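Filed under: Robotics / Manipulation / Open manuscripts

4. Gripping white dishes under strong light

4.1 What we were trying to do

By the time we got to this part of the Usetti work I'd become a bit obsessed with crockery. Our grasp scorer did nicely on mugs and boxes, but plain white dishes kept tripping it up, and I wanted to know whether the trouble was the shape or the light. The scorer (we call it Zemus, and it's described in Section 3) only gets the wrist view, so it has to judge where the finger sits against the rim from whatever contrast is left. With a pale dish on a pale background that can be very little!

We used 1383 wrist frames for fitting and kept a further 60 back, picked before any training so that I couldn't be tempted to swap the awkward ones out. Each frame got a rim curve drawn by hand and a point for the fingertip.

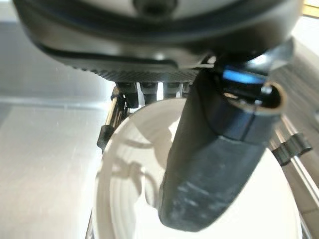

Figure 4a. Wrist view, finger over a white bowl with concentric ridges.

I should say a word on the labels. At first we drew the whole visible rim, which took ages and gave us curves that wandered off wherever the highlights ate the edge. We then switched to drawing only the stretch nearest the finger and marking the rest as unknown, and the scorer was much happier for it. My own second pass over the same frames agreed with my first far better near the fingertip than it did on the far side of the dish, so I don't think we lost anything we could really have trusted.

4.2 Cues inside the dish

Shading turned out to matter more than I'd guessed. We ran the scorer with the inside of the dish blanked out, then with only the rim blanked out, and the first hurt it more than the second. I'd have bet the other way round (and did, for a packet of biscuits).
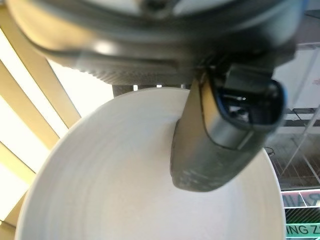

Figure 4b. Finger lowered into the bowl, with a soft shadow on the inner surface.

The baseline here is the Hayes edge matcher, which we wrote for the earlier Wirkdale trials and left alone apart from retuning its threshold. It looks for one long smooth curve and is quick about it. On the held-back frames it did well when the rim stood clear of the background and poorly when there was a run of bright strips behind it, where it tended to hop from the rim to a strip and carry on quite cheerfully.

4.3 Tilted plates

Plates were a late addition. We had bowls working and thought, rather smugly, that anything with a round rim would follow. 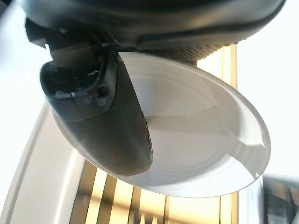
Figure 4c. Plate held at a steep tilt.

Tilt changes the problem because the scorer can no longer assume it's looking into the dish. Our first version had that assumption baked in, and it marked good holds as misses whenever the underside was facing the wrist. We fixed this by letting the rim be a broad oval at any angle and by adding a second shadow term. You can see why the second term was needed: the gripper's shadow lies across the plate as a diagonal grey band, much stronger than the faint rings moulded into the surface, and the old version would happily have taken its border for an edge. With both changes in, we refitted on 2034 frames, the original set plus the new plate views, and the bowls didn't get any worse, which was a relief.

4.4 Where it still goes wrong

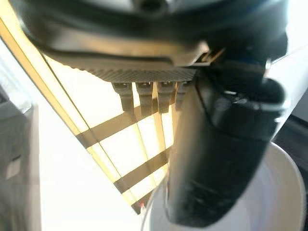
Figure 4d. Finger at the bowl, slatted structure behind.

Most of the remaining errors are in views where the dish takes up only a small part of the picture. The scorer was fitted largely on views with the dish sitting in the middle, and it shows. It gives a low score and then can't say much about which way to move. Figure 4d is the sort of view I mean, with the bowl tucked into the lower right corner and a long pale yellow rail running down towards its rim, so the strongest line in view belongs to the slats. Masking by colour helped a little. A short history of earlier frames helped more, but it slowed the loop and we left it out of the results in Section 5.

We also tried simply training for longer, up to 2000 passes, and saw no gain on the held-back frames after the early ones. I'd sooner spend the time on more off-centre views, and that's what the next round of collection is for.

We use cookies to remember your reading settings. Accept all | Manage choices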